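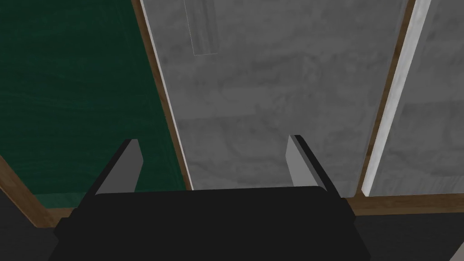
Casting mystery footprints at home: my kitchen and shed tips

Sat 9 October

I've had a few emails since I wrote up the Brirnum prints, and hardly any of them were about whether I think there's a yowie wandering around the back of Kirham. (I do, most days. Ask me again after a cold night out there.) What people wanted to know was how I get my casts to come out clean, where I keep them all, and how I got plaster out of the sink. So I've put my tips in one spot. They work just as well for wombats, dogs, kids and whatever else has been through your yard.

Before you leave the house

Weigh your plaster into zip bags in the kitchen, where you've got scales and a flat bench. I do 2 kilos a bag and write the water amount on the front in texta. Mixing by eye in the dark is how I ended up with my first cast, the one my family calls the pavlova.

I use Gutus casting plaster, the fine white one, and I follow the water ratio printed on the bag. Ordinary patching plaster from the hardware shop will do at a pinch but it goes off slowly and stays crumbly around the toes. If you're anywhere near Kirham, Đặng Hardware usually has the Gutus down the back near the tile grout, and they'll split a carton if you ask nicely.

In the bucket with the plaster go:

An old two-litre ice cream tub for mixing
A flat wooden spoon you never want to cook with again
Strips cut from plastic lawn edging, with bulldog clips to hold them in a ring
Water in milk bottles, filled to the amount you need
A soft paintbrush
A tape measure and a pencil
An old towel and a shallow cardboard box for the trip home

Take your photos before you touch anything, with the tape measure lying next to the print. Then a few more with a torch held down low to one side so the shadows fall into the toes. I forgot this once in June and I'm still cross about it.

Mixing and pouring

Plaster goes into the water, never the other way round. Sprinkle it in, leave it to soak for a minute, then stir slowly. You're after something like pancake batter. If it looks like thickened cream it needs a bit more powder, and if the spoon stands up you've missed the boat and should start a fresh tub.

Pick out loose leaves with tweezers but leave anything that's pressed into the ground. Set your ring of edging a good few centimetres out from the print and push it into the dirt. Pour onto the ground beside the print and let the mix run in by itself – straight into the toes will knock the edges about. If you've got the spoon handy, pour onto the back of it.

For sandy ground I give the print a light go with cheap hairspray first, held well back, and let it dry. Two thin coats beat one heavy one. Mud doesn't need it.

Now have a cuppa. I give it 30 minutes on a warm day and a full hour when it's cold, and then I give it a bit longer because I'm always wrong. Scratch your initials and the spot into the back while it's still a little soft. Dig it up from underneath with a trowel, dirt and all, and don't try to clean it there!

Drying and cleaning

This is where most people get impatient, me included. A cast feels hard long before it's dry. Put it on a cake rack somewhere airy, out of direct sun, and leave it for several days. I use the top of the chest freezer in the laundry. Please don't put it in the oven. I did, on low, and it cracked straight across the ball of the foot with a noise that sent the dog under the house.

When it's dry, brush the dirt off with a soft toothbrush. Then a quick rinse in a bucket of cool water, a bit more brushing, and back on the rack. Stubborn clay comes off with a bamboo skewer if you're gentle. Save some of the dirt in a jar if you like keeping records, with the same label as the cast.

I don't seal mine. Some people give theirs a coat of clear varnish and they do look smart on a shelf, but it fills in the fine lines and you can't undo it.

Keeping plaster out of the plumbing

Never rinse the tub in the sink, not even a quick one. Let the leftovers set hard, flex the sides of the tub and the lot pops out in chunks for the bin. Hands and spoons get washed in a bucket, the bucket sits overnight, and in the morning you tip the clear water on the grass and scrape out the sludge.

Plaster on clothes should be left to dry, then cracked and brushed off outside before it goes anywhere near the machine. On carpet it's much the same, then the vacuum, then a damp cloth. White vinegar helps with the last of the haze on tiles, but keep it off marble and anything fancy.

Storage

Casts chip if they rub together. I wrap each one in an old tea towel and stand it on its edge in a milk crate, like records. Flat stacking looks tidier and I lost a lovely big toe that way. I've got 11 casts I'd call good and a lot more that are mostly possum.

Number them on the back in pencil and keep one notebook with the same numbers, plus the date, weather, how deep the print was and how far to the next one. My notebook lives in the third kitchen drawer with the takeaway menus.

If you're posting a cast to somebody, double box it and stuff the gaps with scrunched newspaper until nothing shifts when you shake it. Mark it fragile if it makes you feel better. The last one I sent went almost 2,000 kilometres and turned up in one piece, apart from a bit of heel I'd already glued back on with PVA.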